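Coltlow Shared Workshop
Members' Projects: Frequently Asked Questions
Home Laundry Handling Build

Last revised November 27, 2021

These answers are intended for members who wish to join the laundry handling build, and for those who are attempting something similar at home. Questions on membership, keys and insurance are dealt with on the general page.

What is the aim of the project?

The aim is to have an arm pick up items of clothing from a bed, one at a time, and place them in a container beside it. Folding is outside the scope of the present work and will be considered once picking is reliable. The project was proposed by Gil-soo Sun in September and is open to any member who has completed the basic electrical induction.

Is the work carried out at the workshop or at home?

Both. Brackets, cable runs and the base plate are made at the workshop. Trials on bedding are held in members' homes, as the workshop has no bed and a sheet spread over a bench does not give way in the same manner when it is pressed.
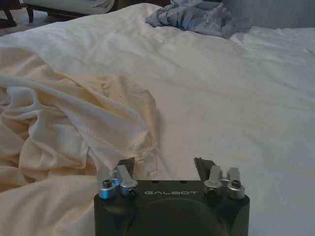 Members frequently ask which garments should be used first. The project recommends soft, plain items with few fastenings, laid down without any attempt to tidy them. A cream garment on a white sheet is a demanding choice, as the two are close in tone, and it is helpful to keep something of a different colour further back on the bed, such as the blue-grey cloth used here, so that the software has an easier item to find. Straps deserve particular care. Where a narrow strap lies in an open loop, a finger may pass through it instead of closing on the cloth, and the arm should be stopped by hand if this occurs. Items with beads, hooks or long cords are not to be used at all.

What software is required?

The build uses Ninent, a small control program written by members and kept in the shared project folder. It runs on an ordinary laptop. Version 27 is the current release and should be used for all trials; earlier versions do not honour the speed limit described below.

How fast may the arm move?

No faster than 103 millimetres per second over the bed, and at half that figure when the fingers are within a hand's width of the surface. The limit is set in the Ninent settings file. It may be lowered by any member but raised only with the written agreement of the project lead.

What should be checked before a trial?

- The stop button is within reach of the person supervising.
- The screws on the finger mounts have been checked with a hex key.
- The base is clamped to its stand, and the stand is on a hard floor.
- Pets and young children are out of the room.

The check is to be repeated after every 11 picks. Fixings may work loose sooner than members expect - the log sheet has a column for this purpose.

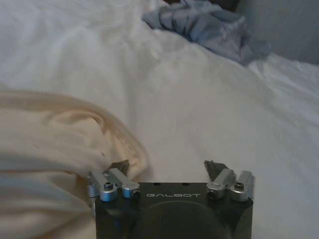 Can the arm be left to run unattended?

It must be supervised at all times by a member who has signed the project safety form. If that member needs to leave the room, the power is to be switched off at the wall and the fingers left open.

How are results recorded?

Each attempt is entered in the log as a pick, a miss or a stop. A garment that is lifted and then dropped outside the container is entered as a miss. The log held 1,707 attempts at the last revision of this page. Members are asked to enter failures with the same care as successes, and to note the type of cloth and the colour of the bedding.

Who pays for damaged clothing?

Members supply their own garments and do so at their own risk. Old items are preferred. The workshop will replace worn finger pads and cables from the project budget, provided that the old part is returned.

May I use a different arm or gripper?

Members may do so if the mounting plate matches the Lasell drawing, which is kept in the project folder. Gilmar Dantas will check unusual fittings by appointment. Please bring the part itself to the appointment - photographs alone are not sufficient.

How do I join?

Please complete the form at the front desk and mark it "Laundry build". New members attend one trial as an observer before they operate the arm. A copy of the safety form will be supplied on the day.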